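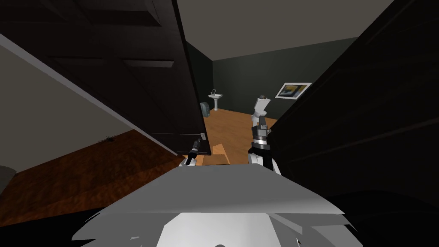
One fitter who wrote in after the last edition asked why the manual tells you to hang both leaves before touching the closer springs, when the old leaflet had it the other way round. The old order worked for single doors only. On a pair, a spring set against one leaf will pull the shared head plate out of line, and the second leaf then binds at the top. The order below applies to all pairs fitted with the Clullura hinge set.

Section 3: Hanging and adjusting a pair of internal doors

3.1 Before you start

Check that the opening is square. Measure both diagonals from corner to corner. If they differ by more than 3 mm, correct the lining first. The hinges will not make up for a lining that is out of square.

The set contains hinges for two leaves, one head plate, two closer springs and the Ledix adjusting key. Do not use an ordinary hex key in the adjusting screws. It will fit loosely and round off the socket.

Leaves up to 737 mm wide may be hung on the standard set. Wider leaves need the Grerisik heavy set, which has its own instructions.

CAUTION: A solid leaf is heavy. Two people are needed for steps 4 to 7.

3.2 Hanging the leaves

1. Mark the hinge positions on the lining. Use the card template and work from the finished floor level, including any tile or threshold strip still to be laid.

2. Cut the recesses to the depth of the hinge plate. A recess that is too deep will cause the leaf to spring back when closed. Pack it out with card if necessary.

3. Fix the frame half of each hinge with the short screws. Leave the last turn undone on every screw.

4. Stand the first leaf on wedges in the open position. Bring the hinge halves together and drop in the pins from above.

5. Tighten the middle hinge first, then the top, then the bottom.

6. Close the leaf slowly by hand and check the gap along the head. It should be even from end to end.

7. Repeat steps 4 to 6 for the second leaf.

NOTE: Where the pair opens into a bathroom or other damp room, seal the top and bottom edges of each leaf before hanging. These edges are hard to reach afterwards and take up moisture faster than the faces.

3.3 Adjusting

8. Close both leaves. Look at the meeting edges from top to bottom. If the gap widens towards the floor, turn the lower adjusting screw clockwise, a quarter turn at a time.

9. If one leaf stands proud of the other, slacken the head plate, push it back until the faces line up, and tighten again.

10. Fit the closer springs, left leaf first. Set both to the lowest mark.

11. Open each leaf fully and let go. If it stops short of the catch, raise the spring by one mark and try again. Do not go past the third mark — the catch will wear quickly and the leaf may trap fingers.

Recheck all screws after a month of normal use. Timber doors move with the seasons, and a pair adjusted in May may need the lower screw turned back in winter.

3.4 Spare parts

Pins, springs and keys are sold separately through Rezende stockists. Quote the code stamped on the back of the head plate.

11 comments | 3 shares

© Clullura Door Fittings. All rights reserved. Contact us | Back to top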